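Grants Officer (Legacies and Bequests), Wultside Community Trust

Part-time, permanent
Reports to: Yae Okabe, Head of Grants
Location: Wultside, with up to two days a week from home
Advert published: 27 Aug 2021

Background

The Wultside Community Trust holds and distributes money left by will or given in lifetime for the benefit of people living in the parish of Wultside and the neighbouring settlements of Zemeck and Rotach. It was set up to administer a single bequest, the Demirtaş legacy, and now looks after 3 separate funds, each with its own governing document. The funds are invested together and accounted for separately.

The Demirtaş Fund is the largest. Its terms allow grants for the upkeep of shared buildings and open land, and for the relief of hardship among residents. The capital may not be spent. The Rotach Fund pays for school travel, apprenticeships and tools for people under 25. The Zemeck Fund is a small expendable fund and can be used for any charitable purpose in Zemeck until it is used up.

Applications have increased. In the last complete grant year the Trust received 728 applications across the three funds and made 617 awards, most of them small. Assessment, payment and correspondence have so far been handled by the Head of Grants and a part-time administrator. The Trustees have approved an additional post to take over the assessment of applications and the day-to-day handling of new legacies. 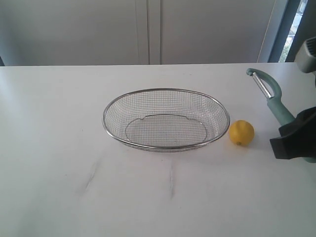
Main duties

Assessment of applications
Check each application for eligibility against the governing document of the fund concerned.
Obtain missing information from the applicant by telephone, letter or email.
Prepare a written assessment, normally one side of A4, with a recommendation and a proposed amount.
Refer cases where the applicant may qualify under more than one fund to the Head of Grants before assessment.
Identify conflicts of interest and record them in the register.

Payment and monitoring
Prepare the payment schedule after each decision meeting.
Confirm bank details by a second route before any first payment.
Request and file receipts for awards made for equipment or building work.
Visit a sample of funded projects each quarter and write a short note of the visit.

Legacies
Act as first contact for solicitors and executors who notify the Trust of a gift.
Open a file for each notified legacy and record the type of gift (pecuniary, residuary, specific or reversionary).
Check draft estate accounts for arithmetic and for the correct treatment of the charity exemption, and pass queries to the Trust's solicitor.
Keep a schedule of expected receipts for the Finance Officer.
Reply to residents who are thinking of leaving a gift and send them the Trust's standard wording. The postholder does not give legal advice and does not assist with the drafting of wills.

Household contents

Some estates include furniture, kitchen equipment and other goods left to the Trust outright. Goods of low value are listed, offered to residents through the hardship scheme and, if not taken up, passed to a reuse shop. The postholder will keep the list up to date and agree disposals with the Head of Grants. Items with an estimated value of £2,000 or more are valued independently before any decision is made. No lifting of heavy items is required. 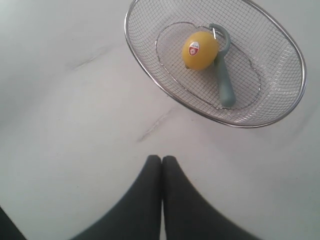
Person specification

Essential
Experience of assessing applications, claims or cases against written rules.
Ability to write clear, short reports to a deadline.
Accurate work with figures and confident use of spreadsheets.
Experience of dealing with people who are recently bereaved or in financial difficulty.
Understanding of confidentiality and data protection in an office handling personal financial information.
Ability to travel between Wultside, Zemeck and Rotach. There is a bus to Zemeck but none to Rotach.

Desirable
Knowledge of the administration of estates, gained in a solicitor's office, a bank or a charity.
Experience of working with restricted and endowed funds.
Use of a grants database.
A second language used locally.

A degree is not required. Applicants without legacy experience will be considered if they meet the essential criteria in full, and training will be given during the first six months.

Terms

Hours: 21 a week, worked over three or four days by agreement. Attendance is needed at decision meetings, which are held in the evening six times a year. Time off in lieu is given for these.
Salary: on the Trust's Grade 4 scale, paid pro rata. Starting point according to experience.
Holiday: 27 days plus public holidays, pro rata.
Pension: employer contribution of 8 per cent.
Probation: six months.
Notice: one month during probation, two months afterwards.
Expenses: mileage and public transport costs are paid for journeys between sites.

The appointment is subject to two satisfactory references, proof of the right to work and a basic criminal record check. The Trust will pay for the check.

The Trust does not employ anyone who is a current Trustee or who has been one in the past 12 months. Residents who have received a grant may apply. Any grant received by the applicant or a member of the same household should be declared on the form and will not count against the application.

How to apply

Application forms can be collected from the Trust office or requested by post or telephone. CVs are not accepted in place of the form. Section 5 of the form asks for a statement of no more than 800 words, which should deal with each essential criterion in the order given in this advert.

Shortlisted applicants will be asked to complete a written exercise of 45 minutes, followed by an interview with a panel of three chaired by Yae Okabe. The exercise consists of two sample applications and an extract from a governing document. Calculators will be provided.

The closing date is shown on the front of the form. Forms received after it will not be considered. The Trust would like the successful applicant to be in post by January, although a later start can be agreed where a longer notice period applies.

Questions about the duties of the post should be put to Yae Okabe. Questions about the form, large print copies or adjustments for the exercise and interview should be put to Sun-ja Kwon, Administrator, at the Trust office.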